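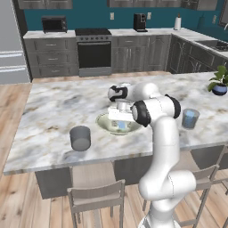
Home Recipes Family Archive

15/10/2022 – by Rafsan Paul

My mother never wrote down any recipe. When I moved to Strebel for my work, I had only her voice on the phone, and she says things like "put salt until it is enough". For the first year I cooked badly and ate a lot of toast.

Now I call her every Sunday and write while she talks. I have 68 pages in the notebook. Some of them are only one line, for example how to know that the mustard oil is ready – you smell it, and your eyes feel it a little.

Her dal was the most difficult. She cooks it for over 70 minutes on a small flame and I always stopped too early. My neighbor Ashok Bansal tasted my last one and asked for a second plate, so I think I am close. He says his family adds garlic at the end. My mother does not agree with this.

In November she will visit me for 12 days. I want to cook the first dinner myself, dal, rice and fried eggplant, and she has promised to stay out of the kitchen. I do not believe her very much.

Next week I will write about the fish curry, if I find good fish here.

16 comments Share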